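Home Log Parts Bench notes
Search this notebook
Last updated: January

4:12 pm. Fandel grippers, both rebuilt. Left jaw was slipping again so I swapped the pad and put 6 turns more on the spring. Lachlan reprinted the handle, fits tight now. Firmware 266 on both, Ikeda cable still flaky, wiggle it before pairing.

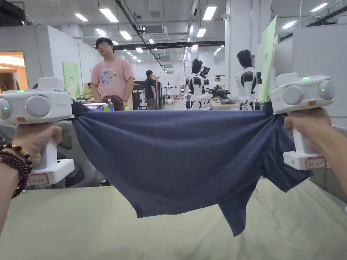 Fold routine next. Want the corners first, then the hem. Top edge pulled straight between the jaws is the start pose, green lights on at both sides. Hem hanging uneven is a pain for the secnd grab, try a lower start. 12 runs tonite, log each one. Volta charger stays on shelf 4.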